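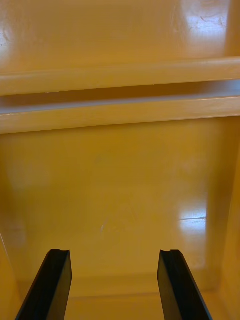

## Adults with asthma wanted for an inhaler study

The Drasby Lung Center is looking for 170 adults to take part in a study of how people use their inhalers at home. We want to know how often doses get missed, and whether a short weekly phone call makes any difference.

You may be able to join if you:

- are 18 or older
- have been told by a doctor that you have asthma
- use a daily controller inhaler
- have not smoked in the past year

People who are pregnant or who have been in the hospital for asthma since January can't be enrolled.

### What you would do

You come in for two visits of about 7 hours in total. At each one you do breathing tests and fill out a questionnaire. Between visits you keep a diary - paper or online, your choice - and half of the group gets a call from a study nurse once a week. You stay on your usual medicine the whole time.

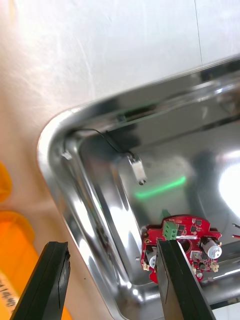

Participants receive $400, paid in two parts, one after each visit. Parking at the Oyelaran Building is free. If you leave the study early, you keep what you have been paid so far.

### How to sign up

Call the study desk and ask for Ilze Dzene, extension 17. Questions about medical eligibility go to the study physician, Dr. Uyên Đinh. Please have your inhaler with you when you call - we will need the name and dose from the label.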